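Orysia Levchenko, notes from my repair table, March

## Microphone cables and stands: small care at home

A crackling microphone is most often a bad cable. Before you send the microphone to service, change the cable and listen again.

**Coiling.** Do not wind the cable on your elbow, it twists the wires inside. Make one loop over the hand and the next loop under. For a cable of 10 meters I make loops as wide as a dinner plate and close them with a cloth strip. Tape leaves glue, and the glue collects dust.

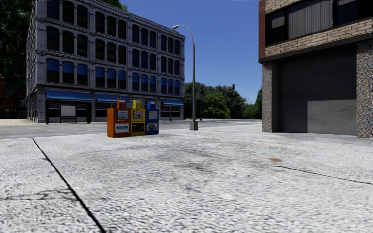
If the glue is already there, put a little rubbing alcohol on a cotton rag and wipe along the cable. Keep it away from the printed letters, they come off too.

**Connectors.** My Jindach connectors have a small screw at the side which becomes loose after one winter. Turn it until it stops and no more. When the pins look dull, use contact cleaner on a swab and wait 10 minutes before you plug in.
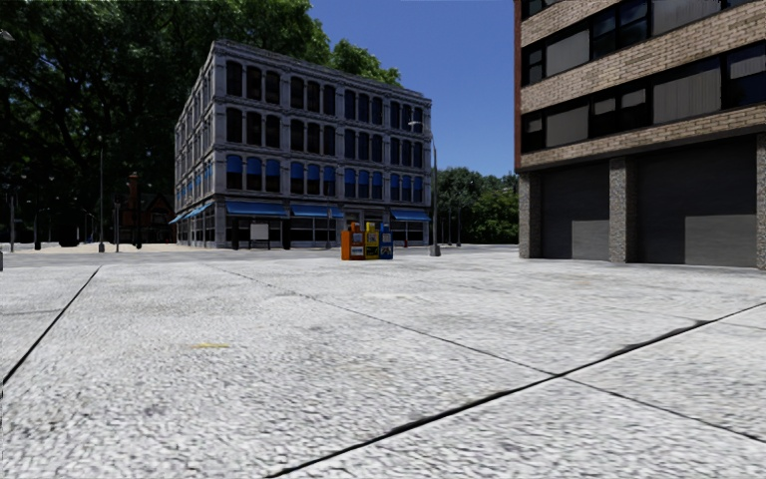 *Concrete pavement with dark joints.*

**Stands.** A boom which slowly goes down usually needs a new washer. I cut mine from an old leather belt, roughly 23 millimeters across, and put two of them in my Fusel stand. Do not oil this joint.
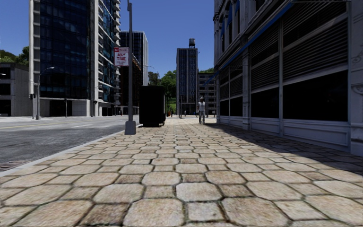

The legs are different. There a drop of oil on the sliding ring is good, but wipe what remains, or it will mark the carpet.

**Foam windscreens.** Wash by hand in lukewarm water with dish soap, press in a towel, and leave overnight away from the radiator. Old foam that makes crumbs in your fingers should go in the trash. The crumbs get through the grille of the microphone and are very hard to take out.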